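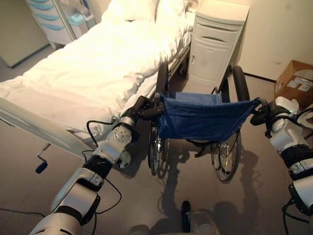
The Tasero was a clip-on noisemaker for kids, sold in the United States in the 1960s and into the early 70s. Small plastic drum, a thumb wheel, a spring band. Turn the wheel and it clacked. It was meant for bicycles, but the band went around nearly any grip of the right thickness, and buyers put it on scooters, doll carriages, lawn mowers, and the push handles of folding wheelchairs, the kind with a grip on the left and one on the right as shown. Later packages said "Fits Most Handles."

Name
Origin unclear. The maker, Leinonen Novelty of Gorville, gave different stories in different catalogs. One says it was the sound the toy made (it isn't). Another says a lake. Early store cards spell it Tazero, which may be a printer's error and is now worth more to collectors.

History
Designed by Aldo Morelli, a tool and die man at the Leinonen plant, who had been working on a kitchen timer. The timer didn't sell. The ratchet out of it was loud and cheap to mold, and was reused. First batch was 2920 pieces, all red, sold through drugstores and five-and-dimes in and near Gorville. Price 53 cents with the sticker sheet. Gone before school let out, according to the company newsletter, which is the only source for this.

National distribution followed the next year. Television spots ran on Saturday morning cartoon blocks in a few markets, with a jingle that a lot of people of the right age can still sing part of. No recording of the jingle is known. A sheet of lyrics turned up in a box of plant papers but has only the second verse.

Design
The first version had 4 teeth on the ratchet wheel. Slow, heavy clack. The second version had more teeth and a thinner drum wall, which made it a good deal louder and also made it crack. Cracked drums are the usual condition for surviving examples. The spring band was bare steel at first and left scratches on handlebars, so a vinyl sleeve was added. Sleeve color doesn't always match the drum, plant used whatever was on hand.

Colors: red, yellow, blue. A green one is listed in the fall catalog but hasn't been found. Glow version, see below.

Variants
Tasero Twin. Two drums on one band. Heavy, slid around.
Tasero Nite-Glo. Pale drum, October release for Halloween. Glow faded fast.
Plullavberg Racer. Same toy in a box with a made-up alpine bobsled run on it, plus a cardboard number plate. The Plullavberg name was used on a sled and a card game too, niether of which did well.

Reception
Kids liked it. Parents less so. Several schools in the Gorville area told students to take them off before coming onto school grounds, and at least one confiscated drawer was emptied out decades later and sold at a yard sale. Letters to the local paper complained about the noise at suppertime. Leinonen reprinted one of the letters in an ad.

Decline
Bigger companies brought out battery horns and sirens. The Tasero was cut to a single color and moved to bagged assortments, then dropped. Molds were reportedly sold for scrap. Morelli went back to timers.

Collecting
Loose examples are common and cheap. Carded ones are harder, as the cards were thin and had to be torn to get the toy out. More than 3 sticker sheet designs exist but there is no agreed on list. Check the band for rust under the sleeve. Reproduction bands are sold, and are a bit wider than the orginal.

See also
Handlebar streamers
Spoke cards
Ratchet (noisemaker)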